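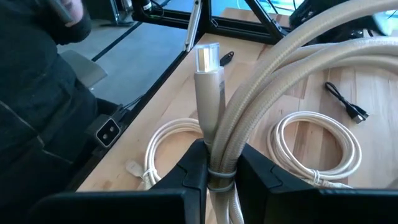 Dinesh Weerasinghe reckons that cable is the wrong thing to teach a home-built arm on, and that anyone starting out should stick to wooden blocks until the arm can stack six of them without a miss. He wrote as much under my last piece, and several people agreed with him.

I don't. Blocks are easy to score, and they look good when you show your family. But a block is the same shape after you pick it up as it was before. Very little in a house or a workshop behaves like that. A braided charging lead changes shape when you touch it, and the plug on the end swings round to wherever it likes. If your gripper can take hold of a tied bundle and keep the plug pointing up, you have learned something about your fingers, your wrist and your motor settings that a block will never show you.

At Wynne, the shared workshop where I do my building, we have argued about this since December. The Udell group stayed with blocks. Those of us on the Drokel arm went over to leads after two evenings, mainly out of boredom. I have now logged 1,000 attempts, and the best run of a hundred gave 88 good grasps. The worst was much lower and I put it down to a finger screw I had failed to tighten.

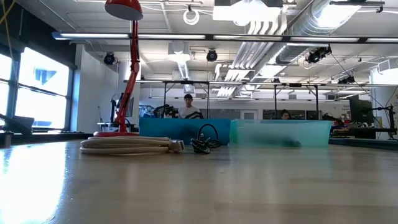 Page last changed: Thursday, 16:40

My second complaint is about tidiness. Most guides to building at home tell you to clear the bench, fix the lighting and mark the table with tape. I did this for the first month and got an arm that worked on a clear bench with fixed lighting. Then the afternoon sun came in through the big windows and it missed everything on the left-hand side.

So I think the clutter should stay. Leave the lamp where it is. Leave the storage bins out, and the odd black lead lying next to the pale one you want. It slows you down at first – my own results dropped by half in a week – but you find the weak points while the build is still in pieces and cheap to alter.

Dinesh is right about one thing, that beginners give up when nothing works. A short spell on blocks does no harm. I would put it at two sessions, long enough to check that the joints move the right way and the fingers close evenly. After that, get a lead out of the drawer.

The Vudard finger drawings I used are in the workshop folder. The left one needs a longer bolt than the drawing says.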